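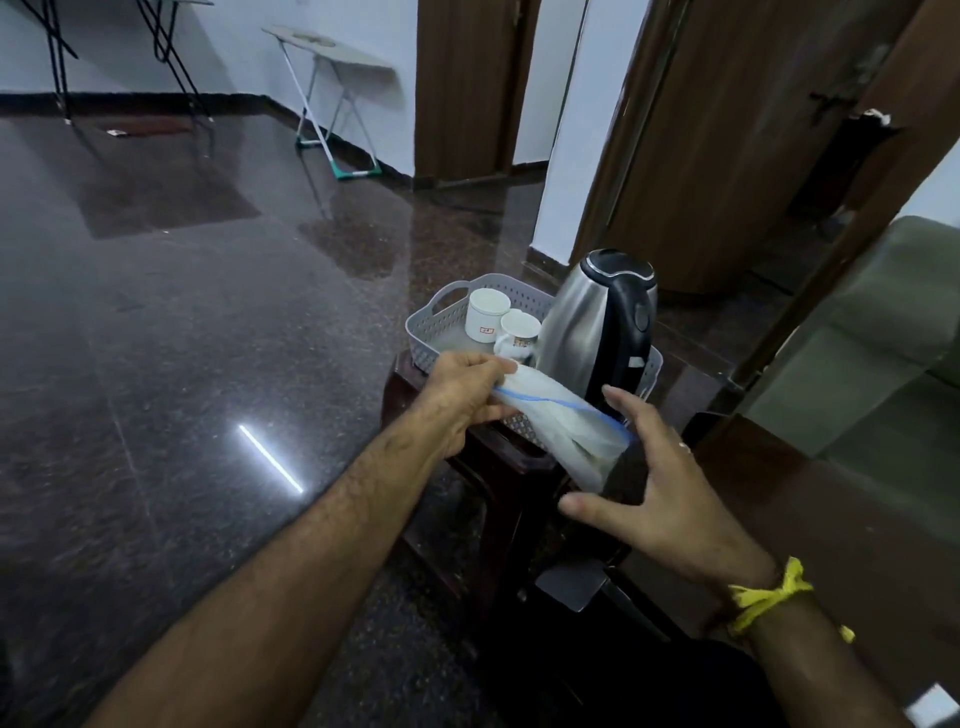

八月二十日的天气和杂事

2020年8月20日,阴,傍晚有雨。

早上六点多醒,比闹钟早。窗外有人在倒车,倒了很久。躺到七点起来,烧水,吃了昨晚剩的馒头,蘸腐乳。腐乳快见底了,瓶子里剩的多半是汤。

今天要去 Destton 办水费的事,拖了两个多星期。六月那张单子写的是233块,我一个人住,平时一个月用不了几吨水,怎么算都不对。上次打电话,对方让我带着单据和水表照片去柜台。电话里说得很简单,放下以后我又想了一遍,不知道要拍水表的哪一面,就正面侧面都拍了。水表装在楼道的井里,盖子很沉,拍完手上全是灰。

九点出门。Bawa 路那头在修管道,公交改道,站牌上贴了一张纸,字被雨泡花了,只看得清“临时”两个字。等了很久没等到车,往前走了一站,在药店门口上的车。车上人不多,都戴着口罩,前门的师傅隔一会儿就喊一声请把口罩拉好。我坐在后轮上面那个座位,腿伸不直,但是窗户能开。

柜台在二楼。进门量体温,登记,写电话。我前面是一位老太太,她的问题是地址写错了一个字,单子一直寄到隔壁楼去。她很有耐心,把门牌号说了好几遍,每次都从省名说起。轮到我的时候快十一点了。窗口里的人看了照片,又在电脑上查,说六月是估抄的,抄表的人那个月没进得了楼,就按去年同期算了一个数。去年同期住的是前一家租客,他们一家四口,用水自然多。我问多收的能不能退,她说不退现金,转到后面的月份里抵扣,抵完为止。我说可以。她打了一张单子让我签字,我签了,复印件叠好放在钱包里。

全部办下来没到十分钟,路上和排队用了一上午。

出来以后没有马上回去。Destton 这边我一年来不了几回,上一次还是2月份以前,来配眼镜。那家眼镜店关了,卷帘门上贴着转让。旁边的面馆还在,桌子减了一半,中间用胶带在地上贴了格子。我要了一碗素面,加一个蛋。汤比从前咸,也可能是我这半年自己做饭做得淡了。老板在门口择豆角,收音机放着评书,讲到一半插广告,卖的是治腰腿疼的膏药。

吃完去旧书摊看了看。摊主把书按高矮排,不按内容,所以菜谱挨着电工手册,电工手册挨着唐诗。翻到一本讲种豆子的小册子,薄薄的,封底有前主人用铅笔记的日子,哪天下种,哪天出芽,哪天被虫咬。记到七月就断了。2块钱,买了。我阳台上那几盆豇豆今年长得不好,叶子发黄,花开了就落,正想找点东西看。

回程在车上把小册子看了一半。书上说豇豆落花多半是水的事,早期水多了,藤子光长叶,到开花的时候又缺水,就留不住荚。想想确实是这样。五月六月我天天浇,七月出去住了几天没人浇,回来就开始掉花。另外书上说架子要在抽蔓之前搭好,我是等它爬到晾衣绳上才去找竹竿的。这些都是明年的事了,今年剩下的能收几根算几根。

有一段讲留种,说要留中间那几节的荚,两头的不要,等荚皮发黄发干再摘,挂在通风的地方,不要晒得太狠。我打算照着做。去年留的种装在信封里,信封放在厨房抽屉,受了潮,今年出芽出得稀稀拉拉。这次要换成玻璃瓶,里面垫一点草木灰。草木灰从哪里来还没想好,楼里没有人烧柴。

下午三点多到家,洗了个澡,把衣服也顺手洗了。天一直阴着,晾在里面。

然后把上个月的账补了。我记账的习惯断断续续,这一年是记得最全的一年,本子是 Dotance 的那种横线本,一页正好写一个星期。七月的吃饭一项是779块,比六月少。少在哪里,看下来主要是没有在外面吃,再就是瓜果便宜,买了就能顶一顿。水费那一行我用红笔改了,旁边写了“抵扣,看九月单子”。房租没变。电费比六月高,空调开了整整一个月,没有什么可说的。买书一项几乎空着,今天这2块钱记在八月里。

账本后面几页是我记的修东西的流水。哪天换的灯管,哪天通的下水道,花了多少钱,找的哪一家。去年冬天暖气片漏水,我翻到前一年的记录,才知道同一个地方修过一次,师傅换的是垫圈。有了这个,打电话的时候好说得多。今天又添了一行:水表井盖,沉,一个人能掀开,要戴手套。

五点半开始下雨,先是几滴,后来密起来。把阳台的花盆往里挪了挪,豇豆的架子拿绳子又绑了一道,绑在栏杆上。风不算大。楼下有人在收被子,边收边喊。
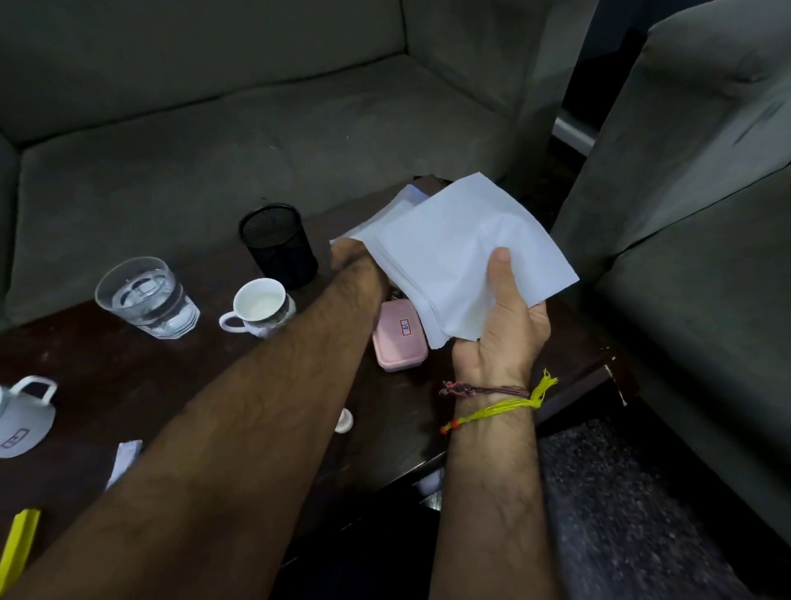
客厅的灰沙发和矮木桌

晚饭做了冬瓜汤,炒了一个鸡蛋。冬瓜切厚了,煮了半天才软。一边等一边把 Zotonar 寄来的那份表看了。是小区宽带换公司的事,原来那家不做了,九月起由 Zotonar 接,要重新填资料,选套餐。套餐一共3种,差别在速度和有没有电视。我没有电视,选最低的那种就够了。表上有一栏要填现用账号,我不记得,得去翻当初的合同。合同应该和房租收据放在一个袋子里,明天找。

表后面附了说明,字很小,有一条说旧的光猫要在月底前交回,逾期收押金。旧光猫是房东的还是公司的,我也说不清。给房东发了信息问,到现在没回。他一般晚上不看手机,第二天早上一起回。

八点多雨小了,开窗透气。对面楼有人在练二胡,同一句拉了许多遍,拉到第三个音总是低一点。从五月就在拉这支曲子,五月的时候连不成句,现在前面一段已经顺了。我听习惯了,哪天不响,倒会往那边看一眼。

接着看小册子剩下的一半。后面讲的是虫。蚜虫用肥皂水,豆荚螟要在花期早上处理,太阳出来以后虫就钻进去了。我阳台上有蚜虫,在嫩头背面,黑的,密密一层。明天早上试试肥皂水,书上写的比例是用两和钱算的,我得换算一下。还有一节讲和玉米套种,那是地里的事,花盆里用不上,也看完了。

前主人在“虫害”这一页画了一道线,旁边写着“试过,有用”,没写试的是哪一种。

明天要做的事:找宽带合同;等房东回信;买肥皂,要最普通的那种洗衣皂,不要带香味的;去楼下取包裹,通知来了两天了;把水费复印件从钱包里拿出来夹到账本里,不然过几天一定揉烂。腐乳也要买。

膝盖有点酸,大概是今天走得多,也可能是下雨。十点半,准备睡了。二胡停了。雨又大起来一点,阳台门关好了。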